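We use cookies to make this site work. By staying on the page you agree. OK / More info

TILLHAM CITY AUDIO GUIDE, 2nd edition
Handheld player + fold-out map

Walk the old town at your own speed. Player hangs round your neck, map goes in your pocket, nothing to download. Covers Tillham inside the walls plus the river side as far as Widach bridge.

What you get:
- player, charged
- one set of headphones (bring your own if you like, normal round plug)
- fold-out map, paper, both sides
- neck cord
- charging lead, only if you buy

Total track time 373 minutes. Don't try it in one day. Most people do the market hall, the cathedral steps and the Kuruc quarter first, then lunch, then the river.
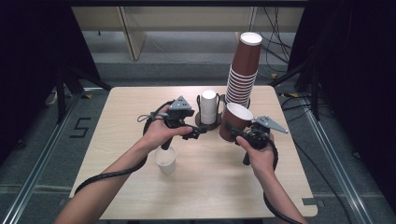
Both hands, at the table.

New in this edition: the Kuruc quarter has been re-recorded from scratch, old version skipped the dye works completely and had the wrong date for the fire. Also the tower. 2,628 words on the tower alone in the script, so skip ahead if towers arent your thing. Press the double arrow.

Market day tracks are seperate. They only make sense when the stalls are up, mornings. The rest of the week use track 14 instead, same square, talks about the fountain and the houses behind it.

Running the player: hold the top button three seconds. Number keys for stops, same numbers as on the map. Volume on the side. Battery good for a full day, longer if you don't use the river loop, which plays straight through.

Languages: English, Italian, German. French is planned. Was meant to be April, now later in the year.

Rent or buy. Rental desk is inside the station at Tillham, left of the ticket windows, and there's a second one at the Onanow guesthouse by the south gate. Bring it back to either. Late returns count as another day. Deposit needed, card or cash, returned when the player is.

First run was 2,000 players, all gone. This run is 2,803, numbered on the back. Old players can be updated to the new tracks at the station desk, takes around ten minutes, no charge. Maps are not swapped, buy a new one, the stop numbers have changed after 31.

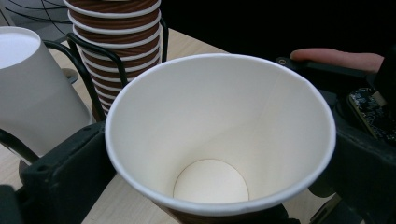 TILLHAM, June 1, 2020

Station desk open again, shorter hours, mornings only for now. Headphones are no longer lent out with rentals, bring your own or buy a pair at the desk. Onanow desk still closed, ring the guesthouse bell for returns only. Group sets (ten players and up) by email, give us two days.

Contact | Rental terms | © Tillham City Audio Guide | Back to top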